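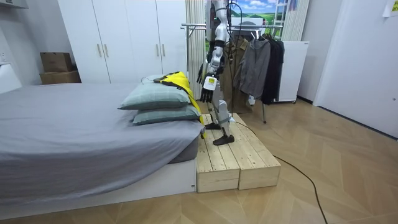

Kosodari dressing and laundry work, hand comparison
Progress note to the Tastarley fund
January 23, 2023

Short one this time, sorry, bench time has eaten the writing time. Full tables to follow with the August claim.

Where we are. Work package 2 was to compare two hands on the same arm and the same garment job, then say which one we carry forward. Both hands have now been on. The job is the one in the proposal: garment on a hanger, get it from the bed to the rail, and back again. Bedroom mock-up, not the lab table, as you asked for at the last review.

Hand A is the Dristmont multi-finger. Hand B is our own simpler one, two wide fingers with rubber faces, drawn up by Haiyan Li and cut in house. Same controller for both, same operator where we could manage it. Same lifting speed throughout.

Early findings, not to be quoted yet:

Hooks. Hand A much better at a thin hook. It can close from the side and roll the hook upright before lifting. Hand B needs the hook standing proud of whatever is underneath, otherwise it scoops up bedding as well.

Plastic covers. Worst part of the whole package for both. Film slides on itself, so the fingers close, the force reading looks fine and the garment stays put. We had been treating the force reading as proof of a grasp. Stopped doing that.

Cable run. Wrist cable on Hand A catches when the forearm turns past its limit. Re-routed it, better, still not happy. 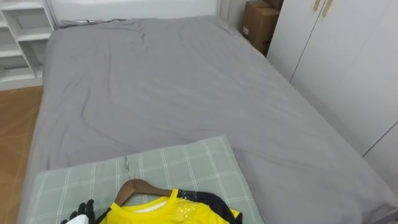
Guilan Zeng asked at the internal review whether we are comparing hands at all, or just comparing how well each one was tuned, given that Hand A had most of the autumn and Hand B got what was left. Fair point and it went in the minutes. We have agreed to give Hand B an equal block of tuning before any ranking is written down. This moves the decision but not the end date.

Cameras. Head camera alone is poor for the last bit of the approach, the hand covers what it is reaching for. Clear film makes it worse, highlights get read as edges. Tried a fixed camera at the side as second view. Helps a lot with height, does nothing for the hook angle. A wrist camera is the obvious next step and there is one on order from Đặng. Delivery has slipped 2 weeks.

Controller. Old position-only mode dropped. Now running position with a soft force limit, and the arm no longer shoves when it touches the matress early. Slower, but the operators like it and so do I. The logging fault is fixed, it was the clock on the second machine (it kept coming up as 2003 after a restart, which took far too long to spot). 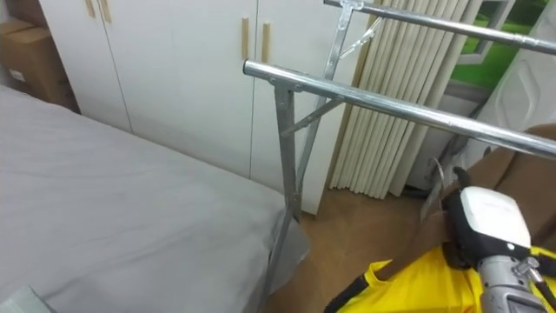
Qiuyue Deng
Project lead, Kosodari

Rail end of the job. Harder than the bed end, for different reasons. Coming in over the bed the arm has plenty of room; near the rack it has to work round the bar and the braces, and the planner keeps choosing an elbow pose that looks daft and sometimes is. Zihan Yuan has put a keep-out zone round the rack legs. Crude, works. Means a few reaches are refused that a person would just do.

Hand B does better here than I expected. Bulk fabric, nothing fiddly, wide fingers suit it. So we may end up saying one hand for hooks and one for cloth, which is not the tidy answer promised in the bid but I would sooner tell you now than in the final report.

Money. Underspent on travel, over on spares. Finger tendons for Hand A are the main thing, we have gone through 3 sets. Would like to move travel into consumables, form attached seperately. Please say if it needs a signature from your side.

Risks, changed since last time only:
- wrist camera late, see above
- one operator down until Qiuyue Jiang finishes the safety training
- tendon wear on Hand A, supplier has been asked, no reply yet

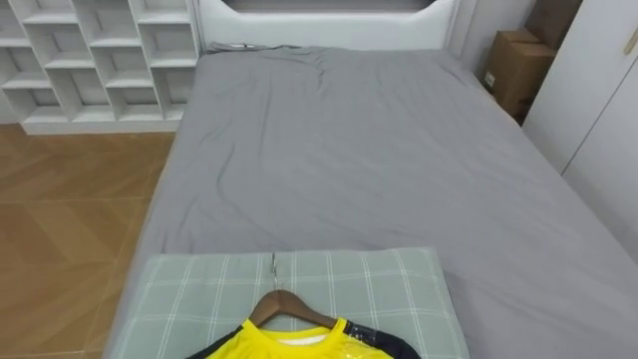 Fig. 4. Hanger and covered shirt on the pillow, head view.

Next period. Equal tuning block for Hand B. Repeat the hook job with and without the plastic cover. Fit the wrist camera when it turns up. Freeze the controller settings before any of that, and no fiddling after, me included.

Questions for you. Do you want the raw force logs or just the summaries? And can the site visit be moved to after the camera is on? Either answer by email is fine.

QD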